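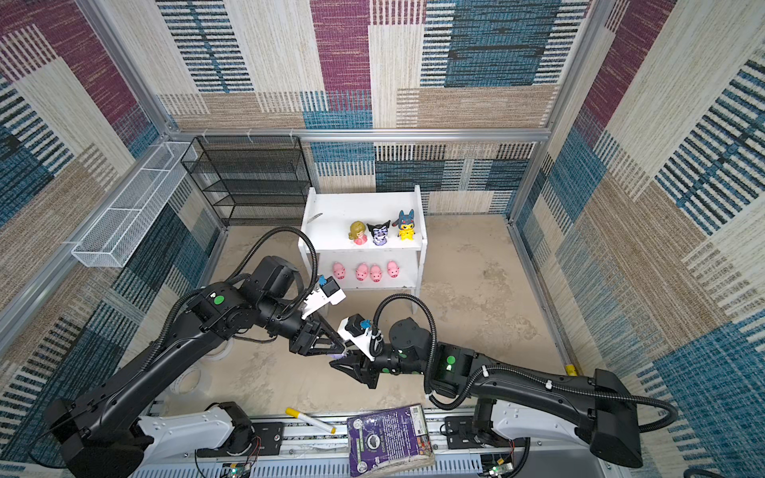

Saqib Sandhu thinks I should throw it all out. He told me so over the phone, in the tone people use for recommending a dentist, and then he asked when I'd last picked up any of the small objects I claim to love. I said January. He let that sit there for a while.

I've been thinking about it ever since, mostly while dusting, and I've decided Saqib is wrong. I would like to explain why before he calls again.

The case against small useless things is easy to make, and plenty of people make a living at it. I read three books on the subject last winter. One wanted me to hold every item I owned and wait for a feeling. One wanted me to photograph my belongings and then get rid of them, as if a picture of my grandmother's thimble would do the same work as the thimble. The third suggested a limit of 12 "display objects" per household, a number the author seems to have gotten from the same place I get my tax estimates. I now own three more books than I did, and I dust those too.

What bothers me is the idea that a thing on a shelf has to justify itself. My toaster justifies itself. So does the couch, on good days. A plastic character the size of my thumb has no duties at all, and I find it restful to live with something that isn't pulling its weight. The rest of the house is full of equipment that beeps when it's disappointed in me.

I grew up in Wavstead, where every front window had its ledge of little animals, facing out. You could learn a lot walking to school. The people with the glass swans did not speak to the people with the ceramic frogs — there had been an incident with a hedge. When my aunt moved to Nondine she sold the big furniture without a sniff and then spent four days wrapping the frogs. I thought this was foolish. I was nineteen and owned a mattress.

Now, I'll grant Saqib a few points. There is such a thing as too much. I've been in a living room in Mosquera where I had to hold my coffee the entire visit, every flat surface being occupied by owls. And buying is a different hobby from having. The people who keep everything sealed in the box, waiting for the price to go up, strike me as running a very small, very sad warehouse. If you like the thing, take it out. Let the sun fade it a little.

But the clean empty shelf that replaces all this isn't neutral either. Somebody paid for it. Somebody wipes it down and tells guests how free they feel, and then brings out the one vase, which cost more than my car. An empty shelf is a collection of one item, and the item is the owner's opinion of himself.

Saqib's apartment has a shelf like that. I was there last month. It had a plant on it, and behind the plant, turned to the wall, a tin rocket he's had since he was six. I didn't mention it. I'm saving it for the next phone call.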